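Stalura 374 – Revêtement de protection pour plans de travail et étagères

Le Stalura 374 est un film souple en polyuréthane, opaque, destiné aux surfaces horizontales sèches. Épaisseur nominale : 2 mm. Largeur des rouleaux : 30 cm. Coloris au catalogue : blanc Pata, gris Rudd.

Pose sur support dégraissé, température ambiante de 22 °C conseillée. Maroufler du centre vers les bords – sans étirer le film. Les chants se coupent au cutter après prise complète de l'adhésif. Le film ne convient pas aux supports huilés ni aux joints silicone.

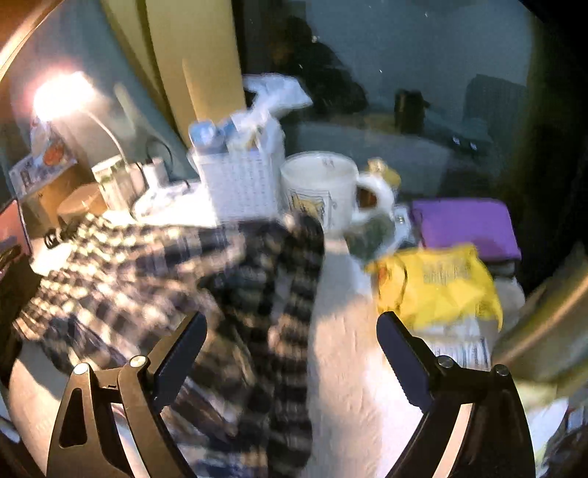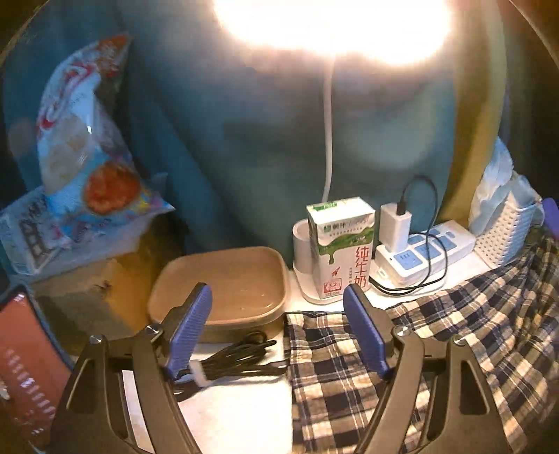
Un acheteur du coloris Rudd signale que l'adhésif tient bien sur mélaminé, mais que la découpe des angles rentrants demande une lame neuve à chaque passe ; il aurait préféré un gabarit fourni avec le rouleau. Le gabarit d'angle Haltden est vendu séparément et s'adapte aux deux coloris.

Entretien : chiffon humide, détergent neutre. Proscrire les solvants cétoniques et les éponges abrasives. Tenue à la chaleur : jusqu'à 30 minutes sous un récipient tiède, dessous-de-plat recommandé au-delà.

Fiche mise à jour : février 2018. Conditionnement à l'unité, rouleau non repris après ouverture.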